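Tzavaras Tower Air Purifier: Notes After 3861 Hours

By Vilho Pesonen

The Tzavaras is a floor-standing purifier with a single fan, a combined particle and carbon filter, and six fan speeds. It was bought at retail by Gerard, the shop in Ploltville, and has run since the start of the heating season. The hour counter in the service menu read 3861 when this review was written. All of those hours are on the original filter.

The unit replaced a Juvach box model of similar rated output. Where a comparison is made below, it is with that machine, fitted with a new filter and placed in the same spot.

Room and placement

Most of the hours were logged in a small room with white walls and a wood floor. The door has an undercut and there is one supply register. There is no carpet, and this matters for the readings: hard floors hold less dust between cleanings, but what is there lifts easily when someone walks across it.
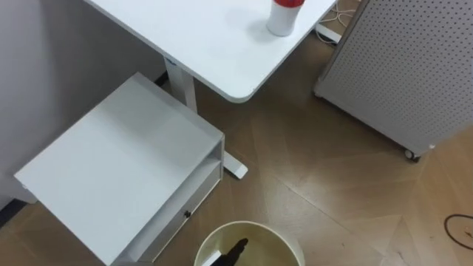
The desk in the small room. Foot bar sits directly on the wood floor.

The manual asks for clearance on the intake side and open space over the outlet. Both were respected for the main test. I also ran the unit close against a wall for a week. Particle counts took longer to come down after a disturbance, and the motor note rose slightly at the upper speeds. At speeds one and two I could not separate the effect from normal variation.

Desks and low shelves interfere less than expected with a tower of this height. The discharge clears them. A curtain is a different case and should be kept well away.

Airflow

Airflow was measured with a capture hood borrowed from Volodymyr Horobets, a balancing technician. At speed six the hood read 107 cubic feet per minute. The box copy gives a higher figure, and a footnote in the manual explains that it was obtained without the filter installed. No owner will run it that way. The Juvach, measured the same afternoon with its filter in, was a little lower.

Speed four is the useful setting. It gives most of the flow of speed six with much less noise. The step from five to six is small in flow and large in sound, and I stopped using six except after cooking.

Automatic mode relies on an optical particle sensor. It responds quickly to frying and to candle smoke. It responds poorly to fine dust raised by sweeping, and hardly at all to paint odor, as would be expected from a sensor of this type. The sensor has a small lens that should be wiped with a dry swab. Mine was dirty enough by February that automatic mode had settled one speed too high all day.

Power and noise

At speed two the plug meter showed 19 watts. Standby draw was too low for my meter to resolve. The unit remembers its last speed after a power cut, a point in its favor on a switched outlet or timer. The Juvach did not.

The motor has no whine at the low speeds. There is a faint tick on start-up as the fan comes up to speed, and it goes away within a few seconds. At speed three and above the sound is plain air noise. Readers who are bothered by tonal noise will find this one easier to live with than most towers. 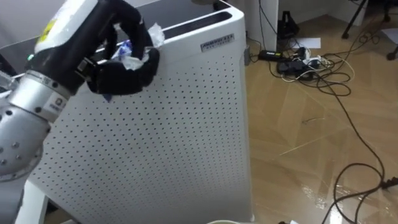
Controls

The controls are touch-sensitive. They work on the first press with dry hands and on the second or third with damp ones. Each press produces a beep. The beep can be turned off by holding the timer key for five seconds, a procedure given on the last page of the manual and nowhere else.

The display dims after a minute but does not go dark unless sleep mode is selected. Sleep mode also locks the fan to speed one. I would have liked these to be separate settings. Anyone who wants speed two and a dark bedroom will need tape.

There is a phone app. I installed it to read the hour counter, confirmed it agreed with the service menu, and removed it. 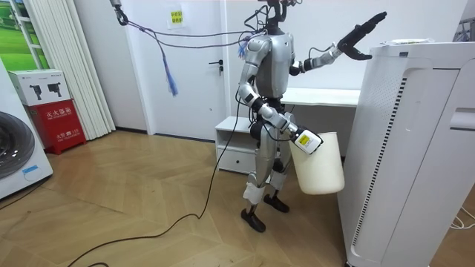 The child lock is engaged by the same long press used on many dehumidifiers, and it is easy to engage by accident when wiping the unit down. While locked, the fan keeps running at its last speed. Unplugging does not clear the lock. The key has to be held again until the indicator goes out.

Filter service

Filter access takes one latch and no tools. The cartridge is keyed and will only go in one way. The seal is a foam strip bonded to the cartridge, so it is renewed with every filter change. I prefer that arrangement to the Juvach design, where the gasket stays on the housing and takes a set over time.

The filter light is a timer. It takes no account of loading, and it came on well before the flow had dropped by any amount the hood could show. I reset it and continued. A household with a smoker or several pets should probably obey the light.

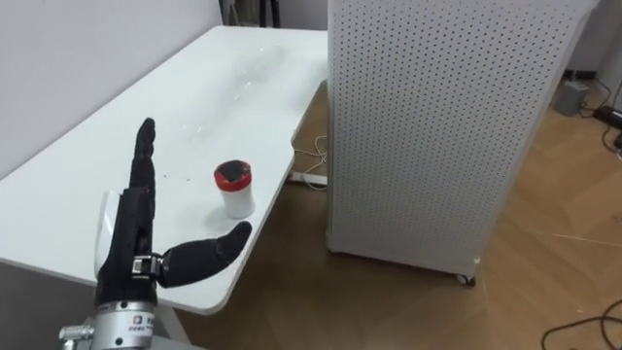
Vacuuming the outer mesh once a month is worthwhile. Lint collects there first, and a matted mesh costs flow long before the pleats are full. Use a brush attachment and low suction. Do not wash the cartridge. The carbon is held in a thin bonded layer and it sheds when wet.

Odor performance falls off sooner than particle performance. By the middle of the test, cooking smells lingered longer than they had in the first weeks, with no change in the particle readings. The replacement cartridge is sold only as a combined part, so a fresh carbon layer means paying for new pleats as well. This is my main objection to the product.

Faults

One. The latch developed some play after repeated openings and now rattles at speed six. A strip of felt under the tab cured it. Gerard offered a replacement door under warranty, and I have not yet taken them up on it.

Recommendation

Suitable for a small office or bedroom run at speeds two to four. Buyers whose main complaint is odor should look for a machine with a separate carbon stage. Check the price of the cartridge before the price of the unit.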